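Gripper comparison notebook, Steltia hand-held units
March, entry begun 2:15 p.m.
Entered by: Sosina Gudeta
Reviewed by: Kamonchanok Onsri

Purpose. To compare the ribbed fin fingers from Handmont with the flat Zuvness pads on thin and low objects. Both sets fit the same hand-held body. The arm was not used for this entry.

Procedure. Each finger set was assigned 300 closures on the bench before any object work, so that the pads would be past their initial stiffness. The Handmont set received 379, as the counter was left running over lunch. The additional closures are not considered significant, but they are recorded.

Object work followed in 3 blocks: cards and single sheets, a computer mouse, and soft or padded items. The operator approached from directly above in the first block and at a low angle in the other two. Closing speed was held at 80 percent of the trigger setting throughout.

Observations. The fin fingers wrapped well on the mouse and did not mark it. On single cards they tended to bow outward before the tips met, and the card slid instead of lifting. The flat pads lifted cards more reliably but lost the mouse twice when it was taken by the narrow end. Neither set was satisfactory on a sheet of paper lying flat.

Textured glass gave more trouble than the bench laminate. The tips caught on the surface during low approaches, and the operator had to raise the wrist and begin again.

Open items. Repeat the card block with the tips set closer together. Ask Þrastardóttir whether the stiffer backing strip is still in stock. Check the screws in both base blocks before the next outdoor session and note any that have worked loose.

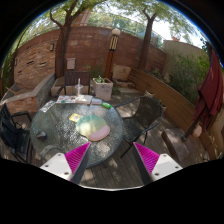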